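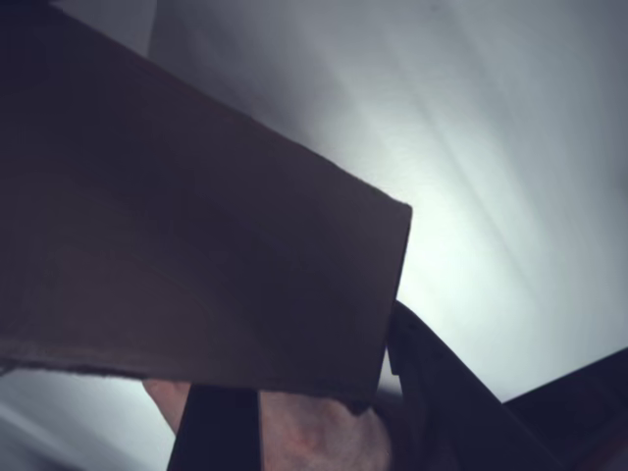
Ticket 442 - Erkell arm on the flattening bench keeps stopping mid-shift, Pleriddale site. I've had this one open since June and I'm writing it all up properly now, mostly so the late crew don't have to ring me again (I don't mind, but my husband does!). The stops come on the thick brown sheets, the ones with a ragged lower edge like a torn bit of cardboard, and the arm throws fault 119 when both fingers have closed on one. You'll see there's a hand under the board, right between the fingers, and that's the bit I want to talk about.

What I tried first: cleaned the finger pads, restarted the controller, ran 30 clean-edged sheets. No fault. Ran the Papadopoulos offcuts straight after and it stopped on the second one. Swapped the pads for new ones, same again.

Then I dropped the grip force a notch in the Nusard panel, and it ran until the tea break before 119 came back. Better, then, but I'm not calling it fixed.

Now the people side. Before the arm, two of us held and one of us cut, and we all chatted. These days one person stands there and steadies whatever sags, which was never in the job sheet. It's easier on my shoulders, I'll give it that, but it's fiddly and a bit lonely, and I don't want fingers near the grip every time a sheet droops. I've asked for a support rail under the bench edge - request 152, still waiting.

Until it's fitted: pause the arm before you reach in, every time. Ticket stays open.

Sowmya Lobo, bench lead

Comments (3)

nightbench2: Same fault on ours. Lower grip helped a bit but now the long ones slip.

Del: Can we have the old trestle back while we wait for the rail?

Sowmya Lobo: Del - yes, it's behind the baler, help yourself. nightbench2, put it back up one notch and tell me what you get.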